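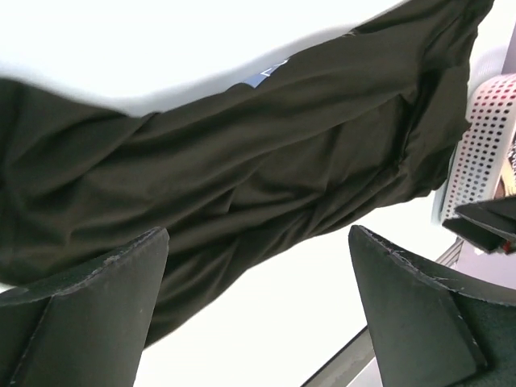 Re: [cell-upkeep] finger pads on the folding cell, when do you swap

Berhanu, quick one before the afternoon run, sorry for the fragments.

Berhanu Mersha wrote:
> We run the Kahsay cell on shirts and light jackets, two arms, foam faced
> fingers. Lately dark stuff slides out on the lift, light stuff mostly ok.
> Grip force is where it was in October. Before I touch the software, do
> you change pads on a schedule or wait till they look bad? And do you do
> both fingers or just the worn one? Also our wrist view is very bright
> behind the cloth, does that matter.
> Berhanu

Schedule. We used to wait, stopped doing that. Pads come off every 39 shifts, both fingers, even if one looks fine. Mixed pair = one side grabs, the other skates, and the cloth rolls up into a rope before you get it anywhere near the basket.

Ours at the moment have pale scratches and chips along the top edges, left one a bit frayed too. Specks all over the rim. I'd call that due, not overdue. The faces matter more than the rim, but you can't judge the faces from the wrist camera, you have to open the jaws and get a flashlight in there.

How I do it, for what its worth:

- arm parked, power off at the cabinet, not just the pause button
- jaws open all the way
- peel the old pad from the bottom up. From the top it tears and leaves a skin of glue
- scrape, wipe, let it dry. 9 minutes at least, I go get coffee
- new pad on, press hard, close on a scrap of cloth and leave it 2 hours
- redo the jaw zero!! new pads are thicker. Skipped this once and the gripper faulted on every single close till lunch

Then 38 test picks with the darkest garment you have. I write the drops on the door of the cabinet in marker, Stetero sheets just get lost.

On the light — yes it matters, for us anyway. Dark cloth against a blown out white background, you get the outline and the folds still show, but, and the pick point ends up on some thick twisted bit where the fingers can't close properly. Looks like a slip, is really a bad pick. Turn the exposure down first or hang something gray behind. Ikechukwu swears by gray felt, I just dropped the lamp one notch and it was enough.

So I would do pads, zero, then light, in that order, and run the picks after each one. Don't change all three toghether or you won't know which did it.

One more thing, check the basket is clamped. If it tips even a little the drop height is off and the sleeves hang over the rim. Atham cell had that for roughly a month.

Who do you get your foam from now? The Rurel strips we have left are the old thickness and I'd rather not mix. Will send the part number if I find the box.

gotta run

Filed under: Grippers & End Tooling > Upkeep

Recent in this list
Jaw zero drifts after a cold start
Re: Re: cable chain rubbing on the left arm
Glue residue, what are people using
Stetero log export cuts off the last line

We use cookies to keep you signed in to the archive. Accept | Settings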